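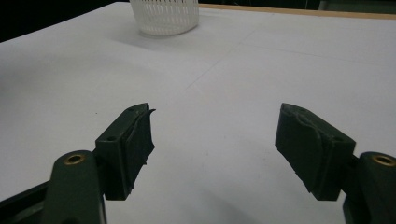 # Piltow hand-held gripper kit: notes before you buy

3 min read
Filed under: Hardware, Kits & Reviews

Piltow is a two-finger gripper you carry around and squeeze yourself, so the robot can learn from your mistakes at a later date. Trillo sells it as a box of parts. This README covers the kit as we received it, plus the small set of recordings we made with it.

## What you get

- Two printed fingers and two arms
- Threaded inserts, already seated (thank you, Trillo)
- Rubber finger pads, one pair
- A bag of 11 screws, for a build that uses 9

Assembly took an evening. The manual has 7 pages and two of them are the warranty.

## What's in the recordings

104 clips of tabletop pick-and-place, stored one folder per clip. The `stirnel` folder holds calibration files and should not be renamed. We renamed it once.

## Pads

The pads are the weak point. Ours have gone ragged along the edges, and the left one has a flap curling up at the top like old wallpaper. Talebi sells a thicker replacement that fits with light trimming and some bad language. Trillo says a revised pad will ship in December – no year was given, but we assume the next one.

The fingers themselves have held up fine, and the brass inserts in the arms haven't budged.

## Known issues

- Thin plastic rims can catch on a torn pad edge. Open wide and come in slowly.
- Closing force depends on whoever is squeezing. We logged it for roughly half the clips.
- The grip gets tiring well before the battery does.

## Would we buy it again?

Yes, with a second set of pads in the same order.

Last updated 9 November 2025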